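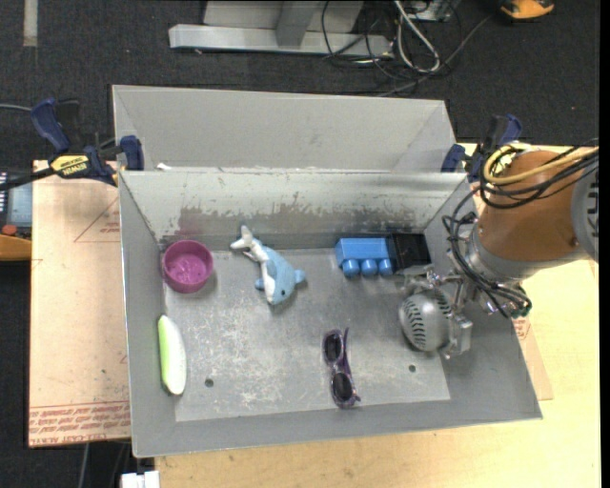
Home | Notebook | Bench log | Parts | Search

Jun 3, 2023

Bin and contents, working notes

Moved the mixed set into the gray metal bin. Sloped sides all the way round, flat floor, two drilled holes. Contents for this entry: pink bowl, plush dolphin, blue toy brick with the dark end section, pale green foam piece, purple sunglasses. The rest of the Helton box stays on the shelf until the list is rewritten.

Bin condition. Floor is scuffed, white scratches and smudges over most of the panel. Wiped with a damp cloth, then with isopropyl. The smudges got lighter, the scratches are in the metal and will stay. Brown staining and rust-like speckles on the upper edge of the back wall. Left alone for now. I ran a dry fingertip along it and got no grit. If it starts to shed onto the floor panel it gets a light pass with a nylon pad and a coat of clear, and the bin is out of use overnight. Wire wool is not to be used on it, the last bin looked worse afterward.

Holes. Measured again because the Grunditz drawing and the older sketch disagree. The drawing is right. They are small enough that none of the present items can go through, but the grainy stuff in the bowl can. Taped from underneath with aluminum tape. Check the tape whenever the bin is lifted.

Bowl. Filled to just under the rim with the pink grain mix. Mass with contents 161 g on the small scale, zeroed first. Refill to that figure and not by eye. Level the surface with a card – tapping the bowl packs the grains and the next fill comes out heavy. Spilled grain goes in the trash, not back in the bowl, as it picks up whatever is on the floor panel.

Dolphin. 88 g. Plush, light blue, white belly. Surface holds lint, so it gets a tape roller before it goes in and again when it comes out. It does not lie the same way twice. The body relaxes over the first few minutes and the tail shifts, so any height reading should wait until it has settled. I waited five minutes today and the reading still drifted 2 mm after that. Record the time of placement along with the height.

Brick. Large toy size, round studs. The dark section is pushed onto the end and is treated as one item with the blue. Joint is firm. If it comes apart, press it back together on the bench, not in the bin, where the floor flexes under load. Wash both parts in warm water with dish soap, no solvent, since I don't know the plastic of the dark one.

Foam. Pale green, one edge lighter. Listed as "sponge" in the old inventory and "foam strip" in the new one, same item. I have kept "foam strip". Length 70 mm less than the figure on the Agbenyega sheet, which must have been for the uncut stock. Corrected in the sheet. It compresses easily and recovers slowly, so calipers are no good. Use the steel rule laid alongside. Keep it dry.

Sunglasses. Purple frame, dark round lenses. Lenses scratch on the bin floor if the glasses are dragged. Lift them. There is one fine scratch already, logged in the inventory so it does not get reported again. Clean with the microfiber only. Hinges checked, both tight.

Layout. Kept loose on purpose, with bare floor left between items. Green strip along the left, bowl in the upper left corner of the floor, glasses near the bottom center, dolphin to the right of the bowl, brick against the back wall. Reset to this layout before any measurement that will be compared with today's. Items against a wall should touch it or be well clear of it. Half-leaning on the slope gives a height nobody can repeat.

Table. Bin stands on the wooden top. Tried the thin rubber mat from the Evlow kit underneath earlier in the week and took it out again, as the bin rocked at one corner. Without the mat it is stable. Level checked both ways, within one division of the bubble.

Open items:
Second tape layer over the holes, the first is lifting slightly at one end.
Spare bag of pink mix is nearly finished, order more.
Inventory still lists the brick as two parts. Merge the lines.
Repeat the dolphin height with a ten minute wait and see if the drift is gone.
New labels for the shelf boxes, the Helton one has faded.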